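Subject: Re: [sinau-users] Dual-arm planner 0.7: should we make it the default?
From: Lech Lis
To: sinau-users
Date: Wednesday, 16:12
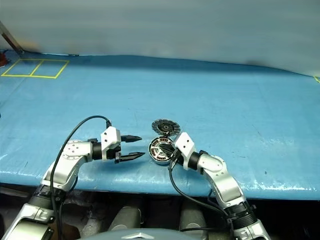

Albertina Marinho wrote:
> I have been running the new planner since February and I can't see a
> reason to keep the old one as the default. It finds a path in nearly
> every case where the old one gives up, and the paths are shorter. In
> 3000 planning requests on the motor task I had 12 failures, and all of
> those were bad goals that no planner could have met. The code is
> cleaner too. Can we switch the default in the next release and mark
> the old one as deprecated?

I'd vote no for now, and I'd like to explain why at some length, as the last time we changed a default on the strength of one set of numbers we spent the spring undoing it.

First, the numbers. A planning request that comes back with a path is counted as a success. Fine, but that tells me about the planner and very little about the task. The motor task has one arm with its fingers right at the housing, over the rim and the windings, while the other is off to the side with its gripper open. Most of the difficulty is in the last stretch, where contact is wanted and the collision checker has been told to look the other way. How many of the 3000 requests ended in that stretch? If the answer is few, then the figure mostly says that the planner is good at moving arms through free air, and the old one could do that as well.

Second, the idle arm. In dual mode the new planner treats both arms as one long chain and is free to move either. I went through the logs Teresa Kwiatkowski put up and found 16 plans where the arm with nothing to do was swung out of the way and back again, when the working arm never came near it. Shorter paths on paper, then, but only because the cost is summed over the working arm alone. Please look at cost.py before quoting path length again. I may have misread it, and if so I'll say so on the list.

Third, cables. I know I go on about this. There is a long cable that leaves the top of the left gripper housing and comes down in a wide curve over the forearm, and another hanging from the right gripper that runs over the table edge. None of this is in the model. The old planner got away with it by being dull: it stayed near its seed pose, so the wrists seldom turned far. The new one will happily take a wrist most of the way round if that saves a little elsewhere. Each plan is "valid" and I still wouldn't let it run overnight.

Fourth, and this is more of a question. What does perception hand over when the dark disc lies flat right up against the housing? Both are round, both show up as ovals from the head camera, and both have segments round a ring and something paler in the middle. On the Cernton branch the two are merged into one blob often enough that I stopped trusting the fitted centre. If the goal is wrong by a finger's width, a planner that always finds a path is worse than one that gives up. Albertina's 12 failures were "bad goals". I'd like to know how many bad goals were near enough to possible that the planner went ahead with them.

I'm not against the new code. It is easier to read, and the way it reports why a branch was dropped is something we should have had years ago. I'd be glad to see it shipped beside the old one, switched on with a flag. What I'd want before it becomes the default:

- results split by phase, with the final approach kept apart from the rest
- a cost that counts both arms
- a limit on wrist travel, set low out of the box, that people can raise if they want to
- a run on somebody else's cell. Opoku have the same arms and a different table height, and Bronisława Walczak offered some time on theirs

The wrist limit is an afternoon's work and I can do it. I have a half-finished patch that keeps a running total per joint and rejects the plan when it goes over. It slows things down a bit - I haven't measured by how much, so don't ask yet.

On the deprecation notice, please leave it out altogether for this release. Dunus still calls the old planner directly, past the wrapper, and a warning on every call will fill their logs.

One small thing while I'm here. The example config in the docs sets the finger padding to zero. With pointed fingers that's asking for trouble round a metal rim, and people do copy that file as it stands. Could whoever has commit rights to the docs change it?

Lech

--
sinau-users mailing list
To unsubscribe, send an empty message with the subject "unsubscribe"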